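About Plurnance

Plurnance is a evening school for people who would like to read a contract before signing it. We opened in Darville in 2000, above a shoe repair shop, with one course and a kettle. The kettle has been replaced.

Our founding course was Leases. It was followed by Car Loans, then by Insurance, which we put off for as long as was decent.

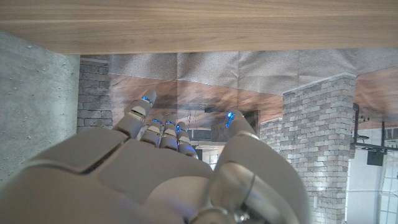
Classes are small and held in the evening, after most people have used up their patience elsewhere. You bring your own paperwork and a pencil. The tables are much like the board here, pale with a fine straight grain, and they show every coffee ring, so we ask you to use a coaster. We have asked this for years.

Tuition is $600 a term, payable in 2 parts. The payment agreement fits on a single page and has one deliberate mistake in it. Students who find it get a free copy of the Zeng Guide to Small Print, our house textbook, now in its least dull edition.

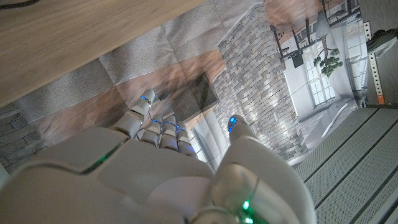

A second branch opened in Okstead one March, in a former bank, and we try not to enjoy that too much. It teaches the same courses, with better parking and worse heating.

You can write to us at Box 3418, Darville. We read everything, including the back.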